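Section 4: Filling and arranging the jars

4.1 Before first use

1. Remove all packing material from the Narnis tray and jars.
2. Wash the glass by hand in warm water with mild dish soap. Rinse.
3. Wipe the bamboo lids with a damp cloth. Do not soak them.
4. Let all parts air-dry for 10 hours with the lids off.

CAUTION: Do not put bamboo lids in a dishwasher. Soaked bamboo can swell and crack the rim of the glass.

4.2 Filling

1. Set the jar on a level surface.
2. Add the contents by hand or with a wide funnel. Stop below the sealing band.
3. Put whole leaves and broken pods in the tall canisters. Put fine, granular contents in the short jar with the metal screw lid.
4. Wipe the rim before closing.

NOTE: Small marks or pinholes in the surface of a bamboo lid are natural and are not covered under Section 9.

4.3 Placing jars on the tray

Set the short jar toward the back left, with one tall canister in the middle and the other at the front right. Bay leaves may reach past the middle of the glass. A smaller amount of dried spice can be kept in the same size of canister. 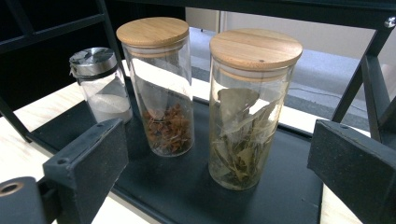
Narnis Storage Set, User Guide, Issue 2, p. 148

Leave a finger's width between jars so each lid can be lifted straight up. Lift the tray with both hands and keep it level.

CAUTION: Do not carry the tray by one edge while jars are on it.

4.4 Closing and checking

1. Bamboo lid: press down evenly until the band sits inside the glass.
2. Metal lid: turn clockwise until snug. Do not overtighten.
3. Check the bands for cracks every October. Order replacements from Udasance under part number 1172.

For cleaning the tray, see Section 5.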